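Larkia Mosoti, tabuleiro de pintura transparente – análise

Publicado em 8/27/19 por Awuor Mwakyusa

Comprei duas unidades do tabuleiro Mosoti, da Larkia, em junho, na loja Stalamside. Custaram 20 euros o par, portes à parte. Substituem godés de porcelana que, por peso e fragilidade, deixaram de me servir para trabalho fora do ateliê.

Construção. Peça única, retangular, em plástico transparente, com rebordo elevado a toda a volta. O rebordo não tem rebarbas e os cantos estão bem acabados. A base assenta plana numa das unidades; a outra apresenta um ligeiro empeno, percetível apenas sobre vidro. Cada peça acusa 565 gramas na minha balança, mais do que esperava pelo tamanho.

Transparência. Sobre uma mesa branca, a cor lê-se contra o branco do tampo, o que facilita comparar a mistura com o papel. Sobre madeira escura a vantagem desaparece e convém pôr uma folha por baixo. Os azuis muito carregados são o caso mais difícil: em camada espessa parecem quase pretos no tabuleiro e só no papel se percebe o tom.

Para o ensaio usei o exercício habitual: um quadrado de contorno fino a preto sobre papel branco, preenchido a azul-marinho com toques curtos, mais ou menos horizontais.

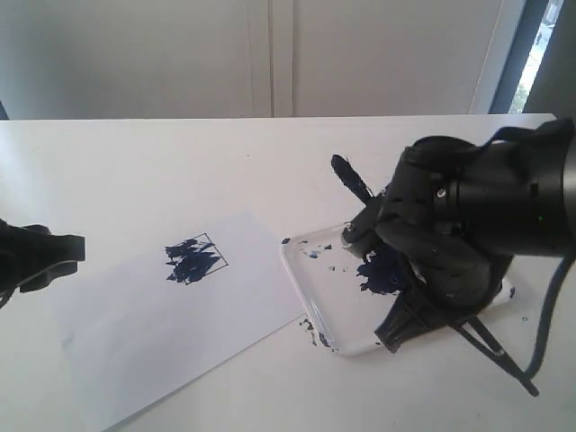

O contorno serve de referência para avaliar a carga do pincel. Com o tabuleiro Mosoti a descarga no rebordo é regular, embora a aresta seja um pouco viva e prenda os pelos mais macios. Com pincéis sintéticos não notei diferença em relação à porcelana.

Limpeza. O guache sai com água fria. O acrílico seco solta-se em película se ficar de molho, mas deixa um véu baço nos cantos. Não usei solventes nem aconselho: o fabricante não indica o tipo de plástico, falha difícil de aceitar num produto deste género.

Comparação. O modelo equivalente da Clovusgate é mais leve e traz tampa. Risca-se, porém, com facilidade, e o rebordo baixo deixa escapar a tinta diluída.

Classificação: 4 em 5. Desconto um ponto pelo empeno e pela falta de tampa – esta última vende-se em separado, e continua esgotada na Stalamside.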